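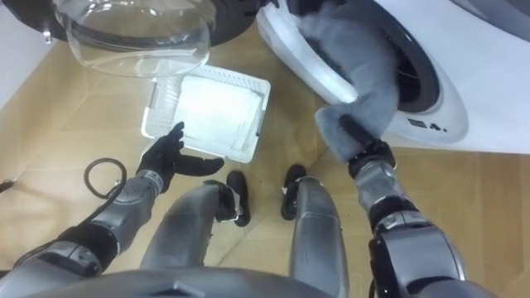 Braço direito na abertura do tambor, visto da cabeça do robô.

De: Tatiana Mikuš
Para: lista Lunddale
Assunto: Re: [lunddale] braço direito, ombro e cabos

Em outubro de 2025, Rezaul Haque escreveu:
> Troquei o redutor do ombro pelo Hudec e o meu braço continua
> caindo alguns graus quando estica para baixo. Alguém já montou
> com a placa Rekier? Que ganho vocês usam? E por onde passam
> os cabos?

Rezaul, a minha placa é a Rekier, a mesma versão do arquivo do projeto. Estou montando em casa e ajustando o braço com roupa, na máquina de lavar. Respondo por partes.

1. Ganho do ombro
Uso 323 no ombro e 70 no cotovelo. Com o valor padrão o meu também caía. Acima disso começou a vibrar com o braço esticado, então parei aí. O limite de corrente ficou em 3000 mA.

2. Alcance até o chão
O ponto difícil é descer a mão direita até a peça branca vazada no chão, com a porta de baixo aberta do lado. Deixo os dedos apontados para baixo já na altura do joelho e só depois desço o resto. O pano cinza fica na borda, virado para o robô. Se os pés estiverem juntos demais, o ombro chega ao fim do curso antes - confira isso antes de mexer no ganho. 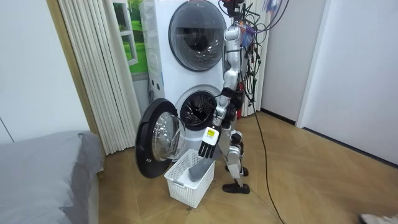
3. Cabos
Ainda estão por fora, pendurados nas costas, e o comprido vai até o chão. Deixei folga suficiente para o giro do tronco. A canaleta Sostell que o Haruto indicou não coube atrás do ombro.

Falta medir a folga do redutor a frio. Se você tiver esse número, mande com a versão do firmware. A minha é a 23.

Tatiana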